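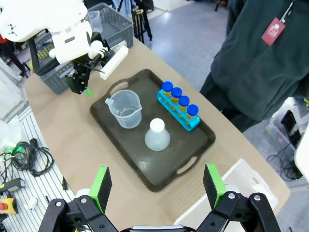

Serving trays for carrying glassware and tubes between benches?
Home > Teaching Labs > Setup and Storage

skiani_prep
Posted 2024-10-16
Our department wants every bench set to go out on its own tray this year. One beaker, one flask, one rack with four capped tubes, all on a brown plastic cafeteria-type tray with the handle holes in the ends. Students carry it over, do the work, carry it back. I'm told this will cut down on breakage and save me time at cleanup. I have my doubts. Has anybody run it this way for a full term? I'd like to hear from people who did it, as opposed to people who saw it in a catalog.
Samina

fourthfloorsink
We did it for a year and went back to carts. A tray is fine while it's on the table. Then a kid picks it up by one end to make room for a notebook and the flask goes for a walk. Smooth plastic with nothing to stop things sliding. The rounded corners look nice and do nothing for you.

T. Workneh
Did you put anything under the glassware? A square of shelf liner fixes the sliding. I've got 90 trays going and the flasks stay where I put them.

fourthfloorsink
Yes, we put liner down. It got soaked, it got sticky, and then somebody had to wash 90 squares of liner. Not a time saver.

T. Workneh
You throw it in the machine with the trays. Mine has held up since May.

fourthfloorsink
Since May, so mostly summer, with no students in the building. Get back to me in spring.

robelk
My question is who decided a conical flask and a spouted beaker have to ride together in the first place. If the beaker has a handle it can be carried by the handle. The tubes are in a rack, and a rack is already a thing for carrying tubes. You're putting a carrier on top of a carrier. What are you getting for it?

skiani_prep
Robel, the argument I was given is "everything comes back together." I asked what happens when it doesn't and got a shrug.

Matsuda K.
It does come back together more often, I'll give it that. When a set is on one tray a missing piece shows up as a gap. With carts I'd find a flask in the wrong cabinet a month later. But I would not use a tray for anything where you care about the volume in that beaker. The printed lines on plastic ones are hard enough to read when they're new, and after enough washes you're guessing. People see a tidy tray and assume the stuff on it is in good shape.

robelk
So the advantage is that it looks neat.

Matsuda K.
The advantage is that I can see what's gone. Neat is extra.

habte_s
One thing in favor of the plan: screw caps on the tubes. If you're going to move liquid across a room on a flat tray, screw caps or don't bother. We had push-in stoppers and lost a rack's worth on the stairs. The color of the rack matters too, believe it or not. Bright blue gets put back. The clear ones get left in the sink.

fourthfloorsink
I don't believe it, no. Did you count?

habte_s
No, I washed up after them for six years.

skiani_prep
What are people paying for trays? The quote I have is for Lurka, 100 trays for 500 dollars, and the rep was very sure they survive a dishwasher.

T. Workneh
Mine are Lurka. A few warped. They rock a little on the table now but I still use them.

fourthfloorsink
"A few warped" is the part I'd write down.

robelk
Ask for two and run them through your own machine ten times before you sign anything. If the rep won't send two, there's your answer.

skiani_prep
Asked for two. I was also told I could have the Gikthorpe ones with the raised rim, at a price I'm not going to type here. Will report back on the warping. Still leaning toward keeping the carts and using trays for the tube racks only.

Matsuda K.
That's what I'd do – but label the ends, or they'll be serving lunch on them by winter.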